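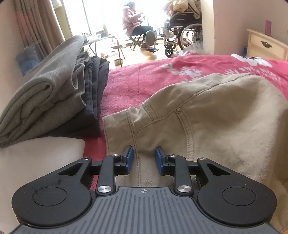
Khaki trousers, next on the pile. Gripper open.

Quick one, typing this on the bus with 11 per cent battery.

So Pelmont (home care, me plus a lot of people who are better at it than me) has gone over to the new rota system. Kera, it's called. Plans your route, writes up your visit, orders the gloves. We used to do all that on paper in the car with a biro that didn't work. I moaned for weeks before it came in. Moaned less after. The write-ups alone were eating my evenings and now I'm home by six most nights – not every night.

And now the folding. Clothes, bedding, blankets, the bit of the job everyone does last with their coat half on. The plan is that a machine does it one day, and we're the ones showing it how. Two blue pads and you pinch the cloth with them. Harder than it sounds. A trouser leg is fine. A fleece blanket goes everywhere.

Leonie Tapsell hates it. She's done this for 9 years and she says folding is when people talk to her. You stand there with a pillowcase, not looking at anyone, and out comes the thing about the hip or the son who hasnt rung. She's right, I've had the same. Last month I heard about a fall over a pile of towels.
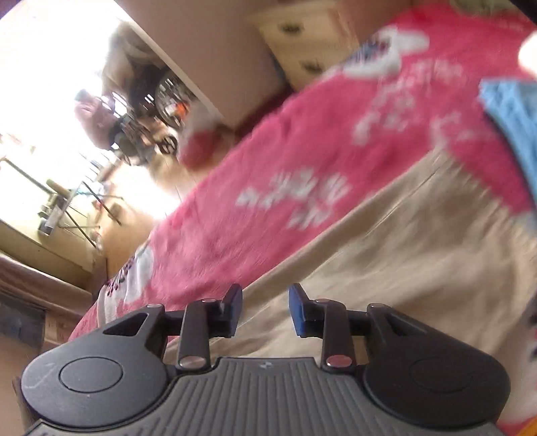 Kekeli Yakubu thinks the opposite. If the sheets get done without him he can sit down for once, cup of tea, face to face. Fair enough too. But will they leave us the minutes? That's what I asked at the June meeting and got a slide. 959 visits last month across the team, it said, and 87 of them ran over. Nothing about why they ran over. Mostly it's talking, I could of told them that.

My wrists are better for the rota thing, less writing. My wrists are worse for the gripper. Call it a draw.

Also we have to sign a new form about duties, "as supported by automated tools". Leonie hasn't signed hers. I've signed mine but I crossed a line out, and so far no reply from the office.

My stop. More when I've charged this.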